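3.2 Block sets and work surface

Each set was printed in plastic in several geometric shapes, and color was assigned per set. The printed faces were left unsanded, so the fine ridges remain and give some grip. Blocks were laid out on a light wooden board screwed down to a perforated workbench. 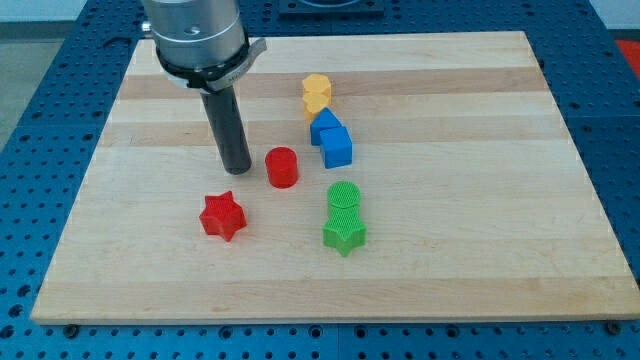 Figure 4. Blocks on the board, with the yellow pair behind two blue blocks.

Layouts were drawn from a list of 300 prepared by the second author. Spacing between neighboring blocks was checked with a 5 mm gauge before each trial. Layouts in which a block overhung the board were discarded; 26 were removed on this basis. Board position was not changed between sessions.

Related items
Pringle, F. Surface texture of small printed parts
Tipoki, R.-L. Sorting by shape and color on a fixed board
Hunden block set: print settings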